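Chapter 4
Buying a Pair of Hands: The Dristow Kit Under Review

I've wanted to write this chapter since I first unpacked a Dristow (on my kitchen floor, which I don't recommend). Up to now we've talked about robots as if somebody else always builds them for you. Most of you will end up doing what I did: opening a catalogue, gulping at the prices and picking a kit.

So this chapter is one long product review. We'll take the Dristow two-handed kit, sold by Vashisht, and go through it the way a buyer would, starting with the box and finishing with the service contract. Mine came with a parts list, 2 printed guides and a support line that picked up on the second ring, bless them! I'll set it beside its nearest rival, the Sanus, wherever the two differ enough to matter.

The job I'll keep coming back to is fruit and a plate. It sounds like nursery stuff, I know, but an apple is round, shiny and keen to roll away, and a plate has a rim to clear. If a kit copes with that pair, I start to trust it with my crockery.
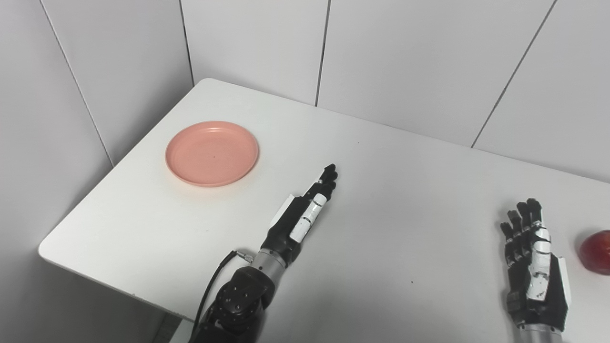
Henryk Bednarek wrote to me from Testton after reading a draft, and he wasn't having it: fruit is far too kind a test, he said, and any buyer should ask for a wet spoon before signing anything. He also thought I'd been soft on the price of spare fingers. Fair enough, Henryk. The spoon is now in section 4.9, and the spares get a grumble of their own.

Before you read on, have a go at writing down what you'd want a pair of hands to do in your own workplace. Keep it to one page. When I did mine I'd put "fold towels" at the top, and that ruled out half the options on the Vashisht order form before I'd even looked at the wrists.

4.1 What's in the box

Start with the cables. There are more of them than you expect, and the labels are tiny.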